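Man-sik Hwang talks fastest when he gets to the part about mistakes. His group at Grulton has spent the winter teaching a pair of arms to tidy tools, and the result he is keenest on came from recordings he'd once have thrown away.

"We used to keep only the clean runs," he says. "Then in May we left the fumbles in, as long as the person steering recovered – and the arms got so much better at rescuing themselves!"

The method, which they call Tevlow, is simple enough to explain over a cup of tea. Someone guides both arms through a job, the wrist cameras record it, and a network learns to go from pictures to movements. The group now has 2000 recordings. What changed is that 40 of every hundred include a slip and a recovery.

Did it work straight away? "Oh no. The first 6 versions dithered terribly. They'd learnt the slip as well!" The fix was to mark where each recovery began and train only from there.

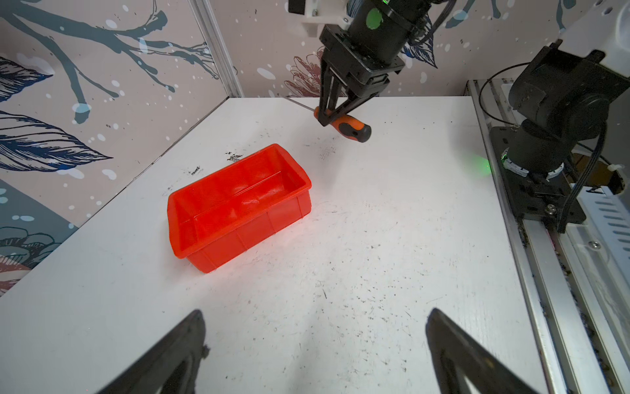

*The screwdriver task from one arm's wrist camera, with the other arm holding the tool beyond the red bin.*

Next he wants to try it on softer things, cloth first. "Cloth is horrible," he says, beaming. "I can't wait."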